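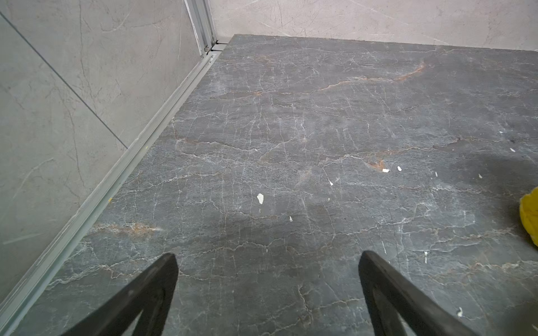
It used to be the knees that went first, according to Buppha Kaewmanee, and now it's the planning that wears you out by two in the afternoon. Kaewmanee has cleaned bathrooms at the Skeltberg apartments since before the handover crew got its first robot arm in April.

Drosteck, the contractor, has the machines on shower floors only for now. Picking up chips, wiping down, going along the metal track where grit collects. 316 bathrooms in the job, 29 finished so far. Crew of six, same as before – no layoffs, the company says, and nobody hired either.

What's changed is the day. Cleaners used to take one apartment each, start to finish. Now two of them go ahead to open up rooms and clear out anything big, two do glass and fixtures, and two stay with the arms and sign off each floor by hand. Dark veined stone is the slow one. Small white bits show up fine, but a pale vein can look alot like a chip, so someone still gets down and checks with a fingertip.

Pay is the open question. Minders get a higher hourly rate, the rest dont, and the crew wants the job rotated weekly. Site manager Ville Eskola said he's "fine with rotating" but wants everyone through the training first, two shifts each. Three have done it.

Kerttu Kettunen, on the fixtures pair, said her back is better and her mornings are duller. She misses having a room to herself with the radio on.

Talks on the rate pick up again next month. Work at the second building, Musgate, starts after that, with more than 166 bathrooms on the list.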